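The laundry room in my building has a sign-up sheet now. A thread, because I have lived through the last month and would like a witness.

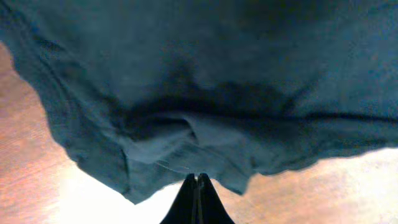

Background: three washers, three dryers, 39 apartments. For years the system was that you went downstairs, and if a machine was free you used it, and if it wasn't you went back up and felt sorry for yourself. It worked fine.

Then in July one of the washers died. It had been making a noise like a bus going over a cattle guard since I moved in, so we should have seen it coming. The management company, Wurnitz, taped a note to the lid saying a part was on order.

The part is still on order. I like to picture it traveling the world, seeing things, having an affair in Lisbon.

So now it's two washers for 39 apartments, and people have started to change. Dennis Lockwood on the second floor, a man who once drove me to the ER, moved my sheets to the top of the dryer at minute four after the cycle ended. I know it was minute four. He told me. He was proud of it.

A word on touching other people's wet laundry. I believe in a ten minute grace period. My downstairs neighbor believes in zero. My sister, who lives in Undville and has her own washer like a duchess, believes you should never touch it at all, and she is welcome to come stand in that basement on a Sunday-type afternoon and say so.

Anyway, the sheet. It showed up on the corkboard with one-hour slots from 6 am to 10 pm and a pen on a string. The pen lasted two days. The string is still there.

Problem one with the sheet: a wash takes 39 minutes and a dry takes an hour if you own nothing thicker than a handkerchief. Whoever drew this up either sends everything out or wears paper.

Problem two: Manouchehr Mirzaei signed up for the 6 am slot every single day for the whole month, in ink, in one go. When asked, he said he might not use all of them. He just likes to have them.

I can't even be mad at him. That is how I feel about library holds.

Problem three: there are no rules about what happens if you're late. I was six minutes late to my 7 pm and found somebody's towels going around in there like they'd paid rent on the place. I sat on the folding table and glared through the little window until they finished. The towels did not apologize.

Which brings me to towels in general. I have now spent enough evenings in that basement to hold opinions, and the first one is that most of us are washing towels wrong. Fabric softener makes them feel lovely and dry nothing. You may as well pat yourself down with a candle.

Second opinion: dark towels are a commitment. I bought a set of navy ones from Cortés, the discount place by the bus station, and for the first month everything I owned had a faint bruise on it. I own one pair of khakis that now look like they lost a fight with a blueberry.

The label said to wash them separately. I have a sign-up sheet, two washers and Manouchehr. Separately from what? From society?

Third opinion: the lint trap. Clean it before AND after. I will not be taking replies on this.

Back to the sheet. Somebody crossed out somebody else's 4 pm and wrote over it. The somebody else wrote back in the margin. By the end of the week the margin had more text than the slots, and a stranger had corrected the spelling of "inconsiderate."

I should say the stranger was me.

Stuart Mapplebeck on five then sent a message to the building chat, which up to that point had been used for package sightings and a lost parakeet. It ran to 618 words. I pasted it into a word counter, that's the kind of month it's been. It had headings.

His proposal was an app. You'd book through something called Cirport, which he found, and it would only cost the building $200 to set up. The chat went quiet for an hour. Then somebody posted a picture of the parakeet.

(Parakeet is home and doing well, for those who've been following along.)

Meanwhile Rezaul Jayasinghe, who is 70-something and has lived here longer than the boiler, has never written on the sheet once. He goes down at 9:30 at night with a paperback and does two loads. I asked how he gets away with it. He said everyone signs up for 9 pm meaning to go and then they sit down.

He's right. I've been the 9 pm. I've sat down.

So that's my method now. I go at 9:30, he takes the left washer, I take the right. We don't talk much. He's on the fourth book of a series about a Norwegian detective with a bad knee and he has let me know, without my asking, that the third one drags.

A thing I've learned from him: take the towels out, give each one a good hard snap before it goes in the dryer. They come out fluffier and it takes less time. Also you get to make a very loud noise in a basement at night.

Update, since several of you asked: called Wurnitz again this morning. I spoke to a Neville Gosling, very pleasant, who told me the part has arrived.

It's for a dryer.

Second update: Dennis has apologized about the sheets. He left a box of dryer sheets outside my door with a note. I don't use them, see above re: candle, but I've put them in my sock drawer and my socks smell like a hotel.

I have the 9:30. If you're the 9 pm, please stay on your couch.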